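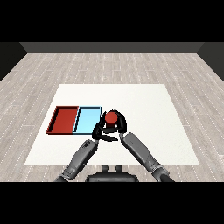 Paper Coming Into a Shared House: A Project on Mail and Clutter

September
By the Household Systems group, Jundton
3 min read

Our project was about paper. Most people we know pay their bills by phone, but paper still comes through the door, and in a shared house it piles up. We wanted to find out what the paper is, how long it stays, and whether a simple sorting habit makes any difference.

We used 6 shared houses on Pumolholm, all rented to students. Each house kept every piece of mail for 8 weeks, including flyers. We did not open anything. Residents told us what type each piece was and we wrote it down on a form.

What came in

The busiest house got 115 pieces. Flyers and store coupons were the largest group in every house. After that came mail for people who used to live there, which we had not planned for and had to add to the form in the second week. One house was still getting a gardening magazine for a tenant no one there had met. Letters that a current resident needed to read were the smallest group except in one house, where two people were applying for loans.

Where it went

Before the project, mail was left on stairs, on top of the microwave, on a radiator shelf and in a shoe rack. Flyers were not the real problem since people threw them out when they noticed them. The pieces that stayed longest were the ones that needed a decision, like a form to sign or a letter for an old tenant. People put these down meaning to come back to them.

The sorting method

For the second half of the project, three of the houses used two trays on a table, one red and one light blue. Red was for anything that needed an answer. Light blue was for mail to be sent back or passed on. Everything else went straight to recycling. The other three houses carried on as before.

We kept the trays shallow on purpose. In our test run we used a deep box from Groen and it was full of takeout menus within days.

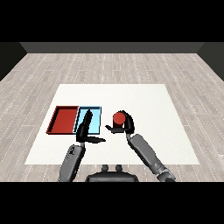

Results

In the houses with trays, most letters that needed an answer were dealt with in the same week. In the other houses we could not see a change. One tray house stopped using the light blue tray and put returned mail by the door, and we counted that as following the method.

Problems

The sample is small and all the houses are students. Exam weeks fell in the second half, so people were home more. We spent less than our budget of 50, mostly on trays and printing. One form got lost and we left that week out for that house.

If we did it again we would start in a month when fewer people are moving.

Related reports
Bike Storage in the Laster Building
Who Buys the Dish Soap?
Night Bus Use on Pumolholm
Drying Clothes Indoors in Winter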